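Forum > Kitchen and Tableware > Cups, Mugs and Glasses
Thread: Ringed cups - how do you get the grooves clean?

otholm_shelf
Posted 11/14/23
I have a cream cup in three fat rounded tiers, capacity 200 ml. Tea residue collects inside where the tiers meet. A flat sponge passes straight over it. What are people using?

Tripathi
Bottle brush, small head, 17 mm or under. Turn the cup and hold the brush still. Bicarbonate paste for anything older than a day or two.

C_Oberholzer
Check whether the inside is grooved at all first. On many of these the shape is only on the outside and the bore is straight. If it is straight, the mark is glaze wear and no brush will shift it.

otholm_shelf
Grooved inside as well. I can feel both joins with a finger.

dakach693
Dishwasher, top rack, tilted. I have never hand washed one.

Tripathi
Disagree. Tilted or not, the lower groove holds water and you get a tide line. There is also printing on the bottom tier of most of them, and that goes before the glaze does.

dakach693
Mine has had a year of it and the print is fine.

C_Oberholzer
One cup is not much of a test. Does yours have anything stuck on the rim, otholm? Applied pieces are the weak point.

otholm_shelf
Yes, a small orange one on the top tier, right on the edge. The print is along the lowest tier, tiny and dark. I can hardly read it without my glasses.

zulema_t
Then hand wash. I lost a rim piece in a full rack last December - a plate leaned on it. Rurora sell a soft angled brush that fits under the lip, though a baby bottle brush does the same job for less.

dakach693
A full rack is a loading fault. Leave a gap.

otholm_shelf
Bottle brush ordered. 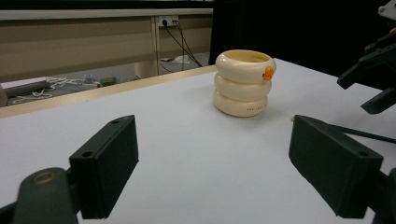 Three-tier cup, orange piece at the rim, print on the bottom tier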